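Rapport de la commission d'aptitude

Nouvelle

La commission d'aptitude de la maison Nalaton se réunit en novembre, à neuf heures, dans la salle du deuxième étage. Son objet était inscrit en tête de la convocation : déterminer si l'appareil Adum pouvait être admis au service des chambres et de la lingerie, et, dans l'affirmative, à quelles tâches. Mme Sigita Ozoliņš présidait. M. Corentin Carré tenait la plume.

Le règlement intérieur, dans sa version en vigueur, comportait 160 articles. Aucun ne prévoyait le cas. L'article relatif au personnel exigeait que tout candidat fût entendu, et Mme Ozoliņš, qui ne souhaitait pas ouvrir les travaux par une irrégularité, fit demander au constructeur qu'une personne répondît pour l'appareil. La société Hokier dépêcha M. Cleiton Guerra, ingénieur, lequel prêta l'engagement d'usage, la main sur le registre, avec un sérieux que le procès-verbal mentionne.

— L'appareil sait-il faire un lit ? demanda la présidente.

— Il sait tirer un drap, répondit M. Guerra. Je ne dirais pas qu'il sait faire un lit.

M. Carré inscrivit : « Lit, non. »

La séance se poursuivit sur ce mode jusqu'à midi. L'appareil savait porter une pile de serviettes, à condition que la pile fût droite. Il savait vider un lave-vaisselle dont il avait appris la disposition, mais une tasse retournée par mégarde le retenait plusieurs minutes. Il pliait les torchons. Il ne pliait pas les housses. Interrogé sur les boutons, M. Guerra demanda une suspension.

À la reprise, Mme Gintarė Kairys fut entendue en qualité de lingère principale. Elle avait préparé une déclaration écrite, qu'elle lut debout. Il en ressortait que le service de la lingerie avait traité 1438 pièces au cours du mois précédent, que 17 avaient été rendues pour défaut de pliage, et qu'elle en assumait la responsabilité. Elle ajouta, hors texte, qu'elle n'avait rien contre la machine, qu'elle l'avait regardée travailler deux matinées de suite et qu'elle avait trouvé cela reposant.

— Reposant, reprit la présidente. Souhaitez-vous que ce mot figure au rapport ?

— Oui, madame. Elle recommence sans soupirer. Moi, je soupire. Mais quand une taie est humide à un coin, je le sais avant de l'avoir soulevée, et elle la range avec les autres.

La question des taies humides occupa le reste de l'après-midi. M. Guerra soutint qu'un capteur pouvait y pourvoir. Mme Rochelle Quinlan, déléguée du siège de Luik, voulut savoir à quel prix. Le chiffre fut communiqué à voix basse et ne figure pas au procès-verbal. Mme Quinlan referma son dossier, puis le rouvrit, et proposa que l'on procédât par épreuves, en commençant par les plus modestes : saisir, déplacer, reposer. Si l'appareil ne pouvait manier un objet léger et ajouré sans le déformer, il était inutile de lui parler de housses.

La proposition fut adoptée. M. Carré rédigea dans la soirée un protocole en cinq points, dont le premier tenait en une ligne : « Approcher la corbeille par le bord et la prendre sans l'écraser. » Il hésita longtemps sur le verbe. Il avait d'abord écrit « saisir », puis « pincer », et s'était souvenu de sa grand-mère, qui posait le pain dans une corbeille semblable et la portait toujours à deux mains, même vide. Il conserva « prendre ».

Les épreuves eurent lieu le lendemain, dans la pièce blanche du rez-de-chaussée. La commission y assista au complet. Mme Kairys avait demandé à rester près de la porte, où on lui apporta une chaise qu'elle n'utilisa pas.
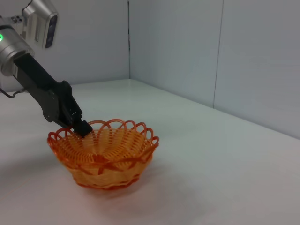
La présidente avait recommandé le silence, et chacun s'y tint. Le bras descendit avec une lenteur qui parut d'abord de la prudence, puis, à mesure que les secondes passaient, une sorte de politesse. Mme Quinlan consultait sa montre. M. Guerra gardait les mains derrière le dos. La pince se referma sur l'une des boucles du rebord, la lâcha, remonta d'un doigt, revint un peu plus à gauche.

— Elle cherche, dit Mme Kairys.

Il fut objecté que l'appareil ne cherchait pas, mais calculait. M. Carré demanda lequel des deux verbes il devait retenir. La présidente fit savoir qu'elle trancherait en séance.

À la quatrième tentative, la corbeille quitta la table. Elle pencha, resta suspendue, puis fut reposée de travers à une main de l'endroit prescrit. La boucle qui avait servi de prise avait gardé sa forme. L'opération avait duré presque 5 minutes. Mme Kairys s'avança, redressa la corbeille du bout de l'index et retourna près de la porte.

Le rapport fut remis à la direction de Nalaton avant la fin du mois. Il concluait à l'admission de l'appareil Adum aux tâches de port et de rangement simple, sous la surveillance de la lingère principale, à titre provisoire et sans voix au conseil de service. Les lits, les housses et les boutons étaient renvoyés à un examen ultérieur. Les taies faisaient l'objet d'une annexe.

Sur la question du verbe, la présidente avait hésité entre les deux formules et, contre l'avis de Mme Quinlan, retenu celle de la lingère. On lit donc à la page sept, de la main de M. Carré : « L'appareil a cherché la prise et l'a trouvée. » Mme Kairys signa en dernier, puis descendit à la lingerie, où deux chariots attendaient depuis le matin.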